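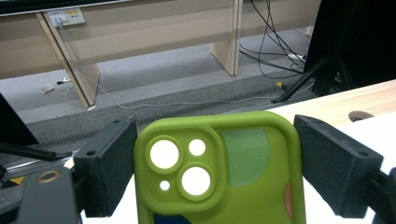 The case came back in April with a return slip and no phone in it.

I worked the returns bench at Torvik then, second floor, from seven until half past three. The job was simple to describe. A case arrived, I read the slip, I checked the case against the slip, and I put it in one of two trays. The left tray went to resale. The right tray went to Hatex for regrind. A good shift was 200 cases. Most customers wrote one word on the slip, usually "color" or "loose."

The slip with the green case was filled in on both sides.

It said the case had been bought for a phone the customer did not yet own. The phone was to be a present. The person it was meant for had picked the color from a chart on the Trumine site, lime, second row, and had said it would be easy to find at the bottom of a bag. The case shipped first. The phone was on back order for 40 days. Under "reason for return" the customer had written: no longer needed, never fitted, please check that this is true.

No one had asked me to check that before. The procedure covered cracks, yellowing, stretched corners and missing parts. It did not cover whether a case had ever held a phone.

I started with the rim. A case that has been fitted and removed a few times shows it at the corners, where people push with the thumb. The material goes slightly dull there. These corners were even. I ran a fingernail around the inside of the camera openings, the large ones and then the small ones. A used case collects gray lint at the back of each opening within a week. I got nothing on the nail. I set the case on its bottom edge and looked through the openings at the window. They were clean to the edge.

Then I checked the inside of the back under the lamp. Phones leave a mark. It is faint, a rectangle with soft sides, and it comes from heat more than from pressure. You see it best at a low angle. I tilted the lamp, then tilted the case, then turned the lamp off and used daylight.

There was a mark, but it was the wrong size. It was smaller than any phone we handled and it sat low, near the charging port. It had square corners and one straight crease across it. I took the calipers out and measured it twice, and got 40 millimeters on the short side both times. I went through the accessory list for something with that dimension. Skinel made a card holder that was close, but it had round corners.

It was paper. Someone had folded a note and kept it in the case, pressed flat, long enough for the ink to leave a little of itself behind. I could see the line where the fold had been. I could not read anything. There were 2 strokes that might have been the start of a letter, or might have been a scuff.

The form had a box for findings. I wrote: never fitted. That was correct by every test I had.

The form did not have a box for the other thing — so I left it off. By the condition table the case was resale grade, left tray. I held it over the left tray for a while. Then I wiped the inside with alcohol, as the procedure required for ink, and the mark got lighter and did not go away.

Persistent stain, interior. That is a right-tray code.

I wrote the code down, put the case in my coat, and picked up the next slip. It said "loose."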